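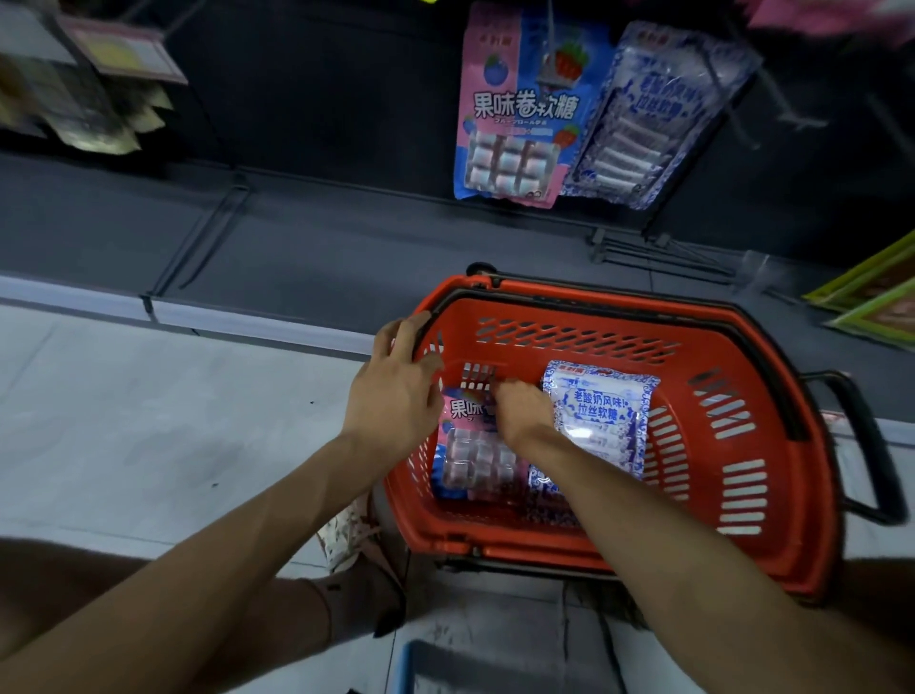
# Hooks, baskets and a morning routine

The machine at the Plukomdale shop is switched on at half past six, before the shutters go up, and for a while it does nothing but move its fingers. Open, close, open, close. The technician on the early shift watches the gap on a screen and writes a number in a paper book. If the number has drifted since the day before, the fingers come off and get cleaned, and the test is run again.

The robot is a Vurnik, a wheeled base with a column and two arms. Its job is to fill shopping baskets for customers who order ahead. Urkine, the firm that looks after it, has had it working in the confectionery aisle since April. Sweets were chosen as the starting point because the shop sells a lot of them and a dropped bag rarely breaks.

They are also awkward. A bag of soft rolled sweets hangs from a metal peg by a hole in its top edge, and it has to be drawn forward along the peg until it clears the end. Pull down too early and the plastic tears at the hole. Pull too quickly and the bag behind comes along with it. People do this without looking. The robot had to be shown, and most of the setting up was spent on showing it.

Urkine's staff did the job by hand, over and over, in the same aisle and with the same stock. They took bags off the hooks, put them in a basket and pressed them flat so that the next would fit beside them. The first batch came to 1,790 recorded runs. The full set now stands at 4,000, and the later ones are mostly of difficult cases: a bag hung back to front, a peg with only one bag left at the far end, a basket that has slid out of line.

The basket caused more trouble than anyone expected. It is the ordinary plastic kind with slots in the sides and folding handles, and the handles will not stay where they are put. One that falls inward lies across the opening just as the arm comes down. The first answer was a clip, which held well but had to be taken off before the basket went to the customer, and clips kept going home with the shopping. The present answer is for the left hand to hold the near rim for the whole job while the right does the packing. It is slower. It also stops the basket creeping when the right hand presses down, and that had been a separate fault on the list for weeks.

Pressing down has its own setting. Too light, and the packs ride up over each other and the basket looks full when it is half empty. Too firm, and the sweets are squashed. The technicians set the force with a kitchen scale and a bag of stock, and they check it whenever the fingertips are changed. The tips are rubber pads which wear smooth at the edges. A worn pad still grips a dry cardboard box perfectly well, but it slides on shiny film, so the wear shows up first as dropped bags.

Each arm takes 2 pads. Changing a set is a short job with a hex key, and the awkward part comes afterwards, when the arm has to be told where its fingertips now are. The robot touches a metal pin on its own base from several sides and works out the difference. If the pin has been knocked - by a trolley, usually - every pick will be wrong by the same amount. The first thing to look at when all the picks land to one side is therefore the pin.

Cleaning takes up more time than repair. The aisle floor is speckled tile, mopped every night, and a damp floor leaves a film on the wheels. Sugar dust gets into the finger joints from split bags. The camera covers are wiped with a dry cloth, never with the spray used on the shelves, after a smear on one of them had the robot reaching for a price label.

The shelves need looking after too. Shop staff move stock about for promotions, and a hook shifted along the back panel by one slot is enough to cause a miss. Chow, the company that fits the shelving, now sends a drawing of the new layout before it changes anything. The drawing is checked against the aisle at the start of the shift. It is sometimes out of date by then.

There are jobs still open. The right wrist makes a ticking noise at full stretch, and a replacement bearing is on order. Bags with a lot of air in them are still passed to a member of staff, as are any that hang from the top row. Urkine wants to add the biscuit shelf next, which has no hooks at all, and new recordings for it have begun in the evenings after closing.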